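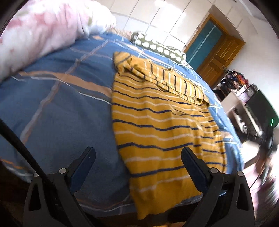
Striped knit, plaid bedspread, gripper at the ready.

The first thing Jessie Jardine did when I turned up was hand me a pair of black plastic fingers and tell me to fold a shirt. I've been folding shirts since I was eight. I made a complete hash of it! The hem went one way, the collar went the other, and I ended up with something you'd be embarrassed to put in a drawer.

"Everyone does that," Jessie said, and shook it out again for me.

Jessie is the floor lead at Heltex, the laundry on Baxter Street in Troltden, and if you've ever sent out your washing in this town it has probably been through her hands. She's been there 30 years. She started on the sheet press when it still took two people and a lot of swearing, moved to shirts, and then for ages she ran the wash-and-fold counter, which is the bit most of us know (you drop off a bag, you get back a neat stack in brown paper).

Wash-and-fold is the bit that's changing. The washing and drying went mostly automatic years ago, and nobody at Heltex misses lugging wet towels. Folding stayed with people. A towel is easy enough for a machine, being a rectangle, but a cardigan that's come out of the dryer with one arm inside itself is a different animal. So last September the company signed on with an outfit called Ziltness, which is building a folding arm and needed someone to show it how folding goes.

That's where the plastic fingers come in. You squeeze, they close, you lift a sleeve, you lay it over. There's a camera on the thing, and every fold gets recorded from the gripper's point of view. Of the 14 people on the folding tables, most now do part of their week this way, and a good bit of it happens away from the tables altogether, on beds in ordinary bedrooms. Ziltness wants the arm to cope with more than a white bench under fluorescent tubes. They want plaid and florals and daylight and pillows in the way.
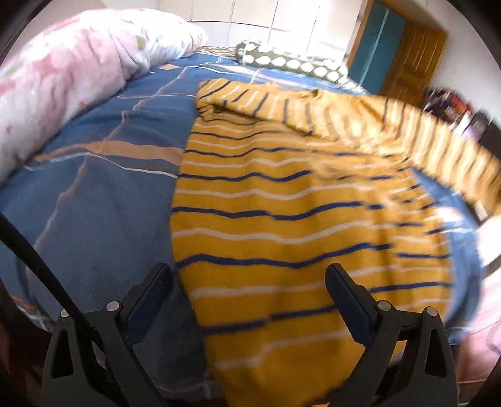 Fingers open over the knit, with a sleeve or a fold stretched out toward the side of the bed.

I asked Jessie what makes a good recording and she got quite fired up about it. Slow down, for one thing. After three decades she folds without looking, and the first month she kept having to do things over for going too fast. Then there's the matter of what counts as folded. Her way with a sweater is sleeves in, bottom up, done. The fellow at the next table does thirds. They'd worked side by side for years and never once discussed it, and then suddenly there was a meeting about it, with a whiteboard (the whiteboard is still up, and so is the argument).

Her best week so far was 424 folds. She said it the way my uncle talks about fish.

Now, the part you're wondering about, and I was too. Is she training her own replacement? I put it to her over tea and she didn't duck it.

"Could be," she said. "I asked them straight out. They said the arm would do the towels and tees, and we'd do the checking and the fiddly stuff. I said fine, put that in writing."

They did put something in writing. No layoffs on the folding floor for two years, and gripper hours paid a bit above table hours. Some of the crew think that's a decent deal and some think two years is a short time, and I heard both views from the same person before lunch.

What has changed already is smaller than jobs, and to my mind more interesting. Backs and feet, for a start. The tables at Heltex are too low for anybody tall, and a day away from them is a day you're not standing on concrete. Wrists are another story. 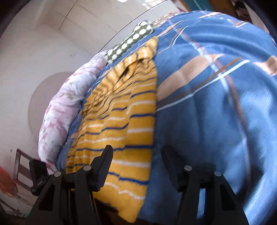 The grippers get heavy after an hour or so, and squeezing all afternoon finds muscles you didn't know you had. Jessie asked for a break every half-hour and got it. She also asked for a lighter handle and is still waiting on that one.

Then there's the company. The folding floor is loud and gossipy, and it's how people find out whose kid got into college and who's selling a canoe. Recording is quiet work, you and a sweater and a bed. A couple of the younger ones love it, headphones in, away they go. A couple of others tried it for a week and asked to come back to the tables, and they were let back without a fuss, which I thought was to the company's credit.

I did get to watch the arm itself, in a back corner at Ziltness. It folded a tea towel very nicely. It folded a second one. Then it was given a long-sleeved top, and it picked up the cuff, held it in the air for a good while and put it back down where it found it.

Jessie watched all this with her arms crossed. "It's going for the cuff," she said. "You want the shoulder." She was already reaching for a gripper to show it.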